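Open day at the Clernwood lab

Members who put their names down for the September 2026 visit got to see the kitchen robotics work at Clernwood, where Sumaiya Sheikh and her group have been training a robot arm to handle ordinary household jobs. We filled both sessions, and there was a short waiting list for the second.

Most of the afternoon was spent on simulation. The group builds its kitchens in software first and lets the arm practise there before anything is tried on the real bench downstairs. Vidar Viklund, who looks after the software, told us they now have 70 kitchen layouts to draw on, with different cabinets, benchtops and appliances. A single task might be run over 2000 times across those layouts, with the objects moved a little each time.

Visitors were shown a practice run on the big screen and could ask for it to be paused at any point. There were plenty of questions about the colour and lighting of the rendered rooms, which Vidar said matter more than people expect. An arm that has only ever practised in one bright white kitchen can have trouble in a darker one.

I-hsuan Ng then took 2 groups through the controls. Each person had a few minutes steering the simulated arm with a handheld controller. It is harder than it looks - judging depth on a flat screen caught most of us out, and several vegetables ended up on the virtual floor.

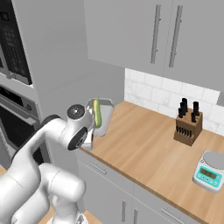 The simulated arm at the kitchen counter, with the gripper close to the tray. The knife block and digital scale are further along.

Tineke Koster finished with a talk on where the work goes next. The group wants to move on to drawers and cupboard doors, and hopes to have some results to show by December. She was frank about the limits. A grasp that works every time on the screen may still fail on the bench, and sorting out why takes up a good part of the week.

Tea was served in the foyer afterwards. Our thanks to the Clernwood staff for their patience and to Kristof Baert for organising the bus. Anyone who left a grey umbrella on board should get in touch with him.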